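Parnberg 소개

안녕하세요, Parnberg예요. 산과 호수를 끼고 있는 Grornia에서 하이킹이랑 카약, 자전거 코스를 안내하는 작은 여행사고요, 이 글을 쓰는 저는 대표 Joana Bragança입니다. 대표라고는 해도 아침에 카약 나르고, 점심에 김밥 말고, 저녁에 예약 메일 답장하는 사람이에요. 홈페이지 소개 글을 좀 길게 써 달라는 분들이 많아서 이번에 작정하고 새로 썼습니다. 길어요! 바쁘신 분은 맨 아래 연락 안내만 보셔도 됩니다.

어쩌다 시작했냐면요

저는 원래 Grornia에 딱 한 철만 있다가 갈 생각이었어요. 호숫가 숙소에서 조식 담당으로 일했는데, 손님들이 빵을 드시면서 꼭 물어보시는 거예요. 오늘 어디 가면 좋아요? 아이랑 걸을 만한 데 있어요? 처음엔 안내 지도를 한 장 드렸는데, 그 지도가 솔직히 좀 별로였어요. 오르막 표시도 없고, 화장실이 어디 있는지도 안 나오고요. 그래서 제가 쉬는 날마다 직접 걸어 보고 냅킨에 그려 드리기 시작했죠. 그 냅킨을 들고 다녀오신 분들이 다음 날 아침에 길이 어땠는지 얘기해 주시면 또 고쳐 그리고, 그렇게 한여름을 보냈어요.

그러다 Shoshana Greenberg를 만났습니다. Shoshana는 그때 Sumampouw 호수에서 카약을 가르치고 있었고, 저는 그 수업에서 제일 자주 빠지는 학생이었어요(물에요). 둘이 젖은 옷을 말리면서 코코아를 마시다가, 길은 내가 알고 물은 네가 아니까 같이 해 보자, 이렇게 된 거예요. 사업 계획서 같은 건 한참 뒤에야 썼습니다.

첫해에 갖고 있던 건 중고 카약 네 대와 빌린 승합차 한 대가 전부였어요. 승합차는 오르막에서 에어컨을 끄지 않으면 올라가질 못해서, 손님들이 다 같이 창문을 내리고 노래를 부르면서 갔답니다. 지금은 카약이 12대로 늘었고 차도 바꿨어요. 그런데 그때 손님들은 지금도 오시면 창문부터 내리세요.

저희가 하는 것들

제일 많이 찾으시는 건 Ondov 능선 반나절 걷기예요. 주차장에서 전망대까지 고도를 488미터 올라가는데, 숫자만 보면 겁나시죠? 지그재그로 난 길이라 생각보다 완만하고, 중간에 제가 좋아하는 너럭바위에서 간식을 먹고 가니까 숨 돌릴 틈이 충분해요. 다만 내려올 때 무릎이 힘드신 분은 꼭 미리 말씀해 주세요. 스틱을 챙겨 드리고, 원하시면 뒤쪽 임도로 천천히 내려오는 길로 바꿔 드려요.

Sumampouw 호수 카약은 아침 일찍과 해 질 무렵, 두 번 나갑니다. 한낮에는 바람이 터져서 안 나가요. 한낮에도 타고 싶다고 하시는 분들이 계신데, 그건 정말 죄송하지만 안 됩니다. Shoshana가 그 부분은 절대 양보를 안 해요. 저도 몇 번 졸라 봤다가 혼났어요. 처음 타시는 분은 얕은 만 안에서 젓는 법부터 배우고, 익숙하신 분들은 갈대밭 너머 작은 섬까지 다녀옵니다. 섬에는 왜가리가 살아서 4월에는 섬 가까이 배를 대지 않고 멀찍이 돌아서 와요.

자전거는 호수 둘레길과 옛 목장길, 이렇게 두 코스가 있어요. 둘레길은 거의 평지라 아이들도 잘 타고, 목장길은 자갈이 많아서 어느 정도 타 보신 분께만 권해요. 전기 자전거도 있으니까 체력 때문에 망설이지 마시고요! 저희 어머니도 전기 자전거로 둘레길을 한 바퀴 다 도시고는 한 바퀴 더 돌겠다고 하셨어요.

그리고 겨울에는 눈신을 신고 걷는 숲길 산책이 있습니다. 이건 사람이 적을수록 좋아서 한 번에 여섯 분까지만 모셔요. 눈 오는 날은 소리가 다 묻혀서, 걷다 보면 수다쟁이인 저도 말을 안 하게 돼요.
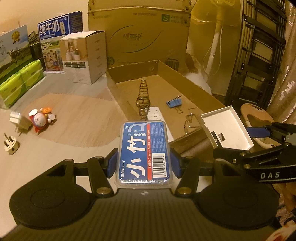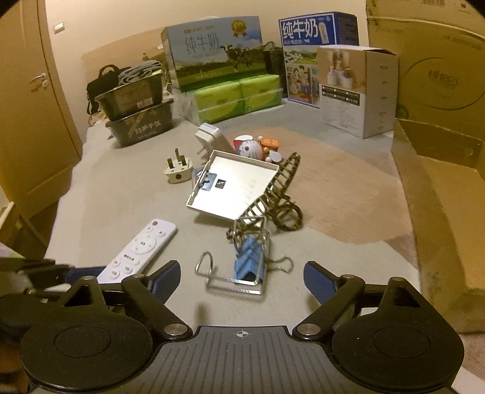
능선 걷기가 초보한테도 정말 괜찮으냐고, 예약 전에 메일을 세 통이나 보내신 손님이 계셨어요. 평소에 계단도 잘 안 오르는 사람인데 일행에게 짐이 될까 봐 걱정이라고 하셨죠. 다녀오신 뒤에는 이런 후기를 남겨 주셨습니다. 너럭바위까지만 가고 돌아올 작정이었는데 아무도 재촉을 안 해서 어느새 전망대였다, 다만 간식은 조금 더 있었으면 좋겠다. 그래서 간식을 늘렸어요. 견과 봉지 하나였던 게 지금은 과일이랑 삶은 달걀까지 나갑니다. 그분 덕분에 다들 배부르게 걷고 계세요.

같이 일하는 사람들

상시로 일하는 사람은 저와 Shoshana 둘이고, 여름이 되면 안내자 다섯 명이 더 합류해요. 다들 이 동네에서 몇 해씩 걷고 타고 저어 본 사람들이고, 시즌 전에 응급 처치 교육을 새로 받습니다. 안내하는 방식은 제각각이라 재미있어요. 꽃 이름을 줄줄 읊는 친구도 있고, 조용히 앞에서 걷다가 사슴 발자국 앞에서만 멈추는 친구도 있어요. 혹시 말이 많은 안내자가 좋다, 조용한 쪽이 좋다, 이런 취향이 있으시면 예약할 때 적어 주세요. 맞춰 볼게요. (말 많은 쪽을 고르시면 아마 제가 나갑니다.)

Shoshana 얘기를 조금 더 하자면, 물 위에서는 목소리가 아주 크고 뭍에서는 아주 작아요. 처음 뵙는 분들이 화난 줄 아시는데 그냥 수줍은 거예요. 장비 점검은 전부 Shoshana 손을 거쳐요. 구명조끼 버클 하나하나까지 다 잠갔다 풀었다 해 보고, 조금이라도 뻑뻑하면 그 조끼는 그날 안 나갑니다.

날씨 얘기도 해야죠

Grornia 날씨는 변덕이 심해요. 아침에 파랗다가 점심 먹고 나면 천둥이 치는 날이 여름엔 흔합니다. 그래서 능선 코스는 오전에만 출발하고요, 번개 예보가 있으면 숲 아래쪽 코스로 바꾸거나 날짜를 옮겨 드려요. 저희가 취소하면 전액 돌려 드리고, 손님 사정으로 취소하시는 경우엔 이틀 전까지만 알려 주시면 수수료가 없습니다. 비가 조금 오는 정도면 그냥 가요. 비옷은 저희한테 있어요. 색이 좀 요란하긴 한데 잘 보여서 좋습니다.

예전에 한 번, 제가 예보를 너무 믿고 나갔다가 목장길 한가운데서 우박을 만난 적이 있어요. 헬멧 위로 우박 떨어지는 소리가 얼마나 크던지! 다행히 가까운 헛간 처마 밑으로 피해서 모두 무사했지만, 그날 이후로는 구름 모양이 조금만 이상해도 바로 방향을 돌립니다. 손님들께 아쉬운 소리를 듣더라도요.

준비물과 요금

신발은 바닥이 너무 닳지 않은 운동화면 대부분의 코스에서 충분해요. 물통, 모자, 얇은 겉옷 하나. 카약은 갈아입을 옷을 꼭 챙기세요. 안 빠질 것 같아도 챙기세요. 헬멧과 구명조끼, 스틱, 눈신은 저희가 빌려 드리고 요금에 다 들어 있어요.

반나절 코스는 어른 한 분에 50유로입니다. 여러 코스를 다 해 보고 싶은 분들을 위해 걷기, 카약, 자전거, 거기에 능선 한 번을 더 묶은 패스도 만들었는데 이건 199유로예요. 따로따로 하시면 200유로니까 딱 1유로 싸죠. 제가 계산을 잘못한 거 아니냐고들 하시는데, 패스에는 점심 도시락이 네 번 다 포함돼 있어요! 도시락은 시장 골목 빵집에서 아침에 받아 오고, 고기 안 드시는 분 것도 따로 준비합니다.

열두 살이 안 된 아이들은 반값이고, 카약은 여덟 살부터 어른과 2인승으로 탈 수 있어요. 강아지는 둘레길 산책이라면 환영인데 카약은 아직 못 태워요. 졸라 보고 있습니다.

찾아오시는 길과 연락

사무실은 Grornia 선착장에서 언덕 쪽으로 조금 올라오시면 있는 초록 문 집이에요. 버스는 선착장 앞이 종점이라 졸다가 지나칠 걱정은 없고, 차로 오시면 선착장 공용 주차장에 세우시는 게 편해요. 저희 앞 골목은 좁아서 돌려 나가기가 정말 힘들거든요.

문의는 홈페이지의 예약 양식으로 주시면 제일 빨라요. 저녁에 몰아서 답장하는 편이라 낮에는 조금 늦을 수 있습니다. 날짜와 인원, 아이가 있으면 나이, 그리고 평소에 얼마나 걷거나 타시는지 한두 줄만 적어 주세요. 코스를 못 정하셨으면 못 정했다고 쓰셔도 되고요. 냅킨 지도는 지금도 그려 드리니까, 예약 없이 사무실에 들러서 길만 물어보셔도 괜찮아요.

2024년 2월, Joana Bragança 씀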